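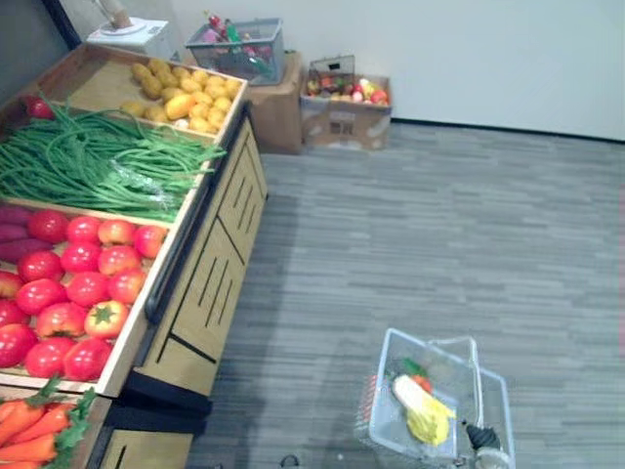 Produce corner opens at Thorlacius

1/16/19

If you've been down to the Thorlacius building this week, you've probably already walked past the new vegetable stand. I went over at lunch to have a look, and I stayed a lot longer than I meant to (sorry to whoever was waiting on me at the Fakia desk!).

The stand is the first piece of the practice grocery store that Plodon has been promising since November. It's for people in the job training program who want to work in food stores, and the idea is that they can learn to set up and tidy a produce display before they do it in front of real shoppers. All the vegetables are artificial, so there's no waste and you can drop a tomato without feeling bad.

I have to say the tomatoes won me over. They fill the big tray in the middle, glossy and red with a few that lean toward orange, and the purple sweet potatoes are tucked in right beside them. The long green beans hang over the side of their tray the way they do in my own store at home on a Saturday. There are carrots with their leafy tops too, and little yellow potatoes up at the far end.

Jytte Thygesen runs the program and she picked out the stand herself. It's light wood with trays set at different spots along it, and a dark metal rail down the side. "I wanted something that looked like a place you'd buy dinner," she told me. She spent two afternoons filling it and says she's still not happy with the beans.

The first group starts next week, with 70 people signed up so far — more than Jytte expected, so they'll come in small groups through the spring. Each session runs three hours and covers stacking, sorting and putting things back where they belong after a busy spell. I asked if I could try the sorting part and was told very kindly to put my name on the list like everybody else.

Bread is next. Budero is building the shelves for it now, and Jytte hopes to have them in before the second round of sessions. After that she wants a checkout lane, if there's room.

Sign-up sheets are at the front desk, and you can stop in to see the stand any weekday until 4.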